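Bottled iced coffee: anyone tried the blue one?

torunn_b
Posted in Coffee & Tea, 76 replies in this section this month

Cairns Market by me started carrying Chinese drinks in June and I picked up a bottle of coffee I don't know. Blue label, gold cap. I can't read most of it. I want to know how sweet it is before I open it, as I can't drink the very sugary ones.

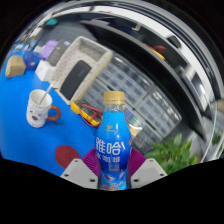
Blue label, gold cap, from the cold shelf

kmorrison76
The big characters are 雅哈, read "Yaha." The line under it, 冰咖啡, is "iced coffee." I had it on a work trip. Sweet and milky. Not much coffee flavor.

stallside
Disagree on the coffee flavor. I thought it was fine for a bottled drink. It is sweet, though. Pour it over plenty of ice and it evens out.

kmorrison76
Ice waters it down. If you want coffee, make coffee.

torunn_b
I have a mug of coffee every morning already. I wanted something for the car.

Angus R
Check the small print for the sugar per 100 ml and multiply by the size of the bottle. People read the first number and think it covers the whole thing.

torunn_b
The print on mine is tiny, but I'll try it with a magnifier.

stallside
You can also freeze it in a tray and drop the cubes in black coffee. Don't freeze it in the bottle.

cmatheson
I've frozen plenty of plastic bottles. Drink a third first and leave the cap loose.

stallside
I've cleaned out a freezer after doing that. Use a tray.

torunn_b
Going with the tray for half and drinking the rest plain. Does it keep overnight once opened?

Angus R
In the fridge with the cap on, I'd finish it the next day.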